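**Bench notebook, April, morning. Jewelry box with the ribbon stay, lining and sorting**

Took the box to the white table after coffee. Rhun Howells had left a note on it: "check lining before anything goes back in." So this page is mostly lining, and a little about chains. 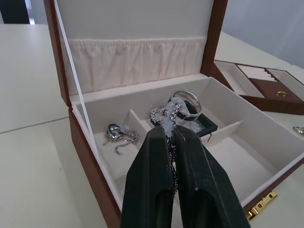
## State of the box

Brown wood, no cracks that I can find with the fingernail. The lid holds upright by itself when the ribbon is tight. The ribbon is thin and white and I do not trust it very much. It is glued under the lining at both ends, and the glue at the lower end has become yellow and hard. If somebody pulls the lid back too strongly, it will go there first. I wrote the same thing last April about the Jakbridge box and then it did go there.

The gathered pocket in the lid is better than I expected. The pleats are soft and the elastic at the top edge still comes back when I stretch it. I put one finger inside along the whole width and felt no hole. There was a little old powder in the bottom corner, which I took out with the dry brush. No water on this fabric! The cream color makes a ring when it dries, I learned this with the sample from Vaněk.

Inside lining is off-white, a different tone from the lid. I think it is from another roll, maybe a later repair. Rhun thinks it was always so. We do not need to agree for the work.

## Partitions

There are two short white ones. The left one does not stand straight, it goes at an angle. I tried to press it back and it returns to the same angle, so the slot under it is probably open. I do not want to glue it before I have seen the slot. Options:

- lift the partition out and put a thin strip of card in the slot
- glue with Plisex, small amount, clamp with the padded clips for 40 minutes
- leave it, and write in the papers that it is movable

I prefer the first. Plisex is strong but it shines where it comes out, and on white it would be visible.

## Contents, how they lie now

Left: the silver chain with the small blue and silver ring pendant. Middle: the wide band ring with the dark inner band, with the small black ring box, and more silver chain. The right compartment stays free, I want it for the long pieces later.

The chain in the middle is the one that makes trouble. It was in a pile and the links catch each other. What works for me is to lift it by the end with the clear plastic tag and let the rest hang, then wait. If you pull at the middle the knot becomes smaller and you need the needle. Please do not use the needle on the table, use the cork mat.

The tag should stay on until the chain is entered in the list. Last number in the list is 363. I did not give a new number today, because Rhun has the list at home.

The ring should go inside its little box before we close the lid. The clear lid of the ring box scratches very easily, so wipe it only with the Cinix cloth — the gray one, not the one for the tools.

## Hinge

The gold-colored one at the right moves well. I put no oil. Oil goes into the wood and after a month you have a dark spot, and then it is on the lining also. If it begins to make noise, a little wax on a toothpick is enough.

## To do

- [ ] look in the slot of the left partition (lamp, small mirror)
- [ ] new ribbon, same width, ask Rhun if we have white or only cream
- [ ] compare the two lining tones in daylight
- [x] brush out lid pocket
- [ ] ring into ring box
- [ ] order cork mats, we have 3 and two are broken at the corner

Afternoon: started with the slot but the mirror is too big for the compartment. Will ask for the dentist type.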